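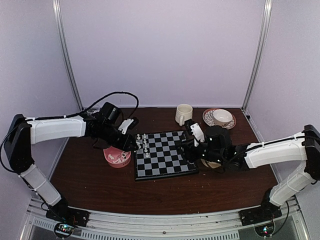 The chess table at our club, with the white pieces in the pink bowl and on the left side of the board.

Workshop tips from the robot club: keeping the chess table in order

Our student club at Mollel has worked with two arms and a chessboard since March. The task is simple to say: the arms must set up the pieces for a game. I have collected the tips which helped us most, and many of them are useful also for people who only have a small workbench at home.

Bowls for small parts
Use a bowl with a wide opening and low sides. We tried a deep plastic box first and the gripper touched the wall of it every second time. Cereal bowls from the kitchen are good. Choose a colour that is very different from the table and from the pieces. A pink bowl on dark wood is easy to find, both for the program and for a tired student.

Stopping the board from sliding
A light chessboard moves when an arm pushes on it. Put small dots of reusable putty under the corners. Siv Hovland prefers a piece of the rubber net that is sold for kitchen drawers, cut 3 cm smaller than the board on every side. Both work, but the putty must be changed when it has collected dust.

Cables
Tie the cable to the arm with small ties, and leave a generous loop at the wrist and at the elbow. Before you cut the tie ends, move the joint by hand to both extremes with the power off. Salim Kinyua pulled out a plug in our first week after he had made everything very tight and beautiful. Do not cut the ends in a sharp angle, they scratch the hands.

Crockery on the table
We practise also with mugs, plates and bowls. Buy them second hand, one at a time. Thick mugs are better than thin ones. Wash new ones with warm water and a little dish soap, then dry them well, because a greasy rim slips in the gripper. Soap alone does not take away price label glue. Rub it with cooking oil, wait 8 minutes, then wash.

Wooden tabletop
Wipe with a cloth that is almost dry, always along the grain. Crumbs and dust under the board make it stand crooked, so lift it and wipe there too. For round marks from cups we use a little furniture wax.

Screws
Check the screws of the wrist every 7 sessions and write the date on the list by the door. Lilian Langat keeps the right hex key on a string at the bench.

If you have a better method for the label glue, please write to Darmawan Setiawan.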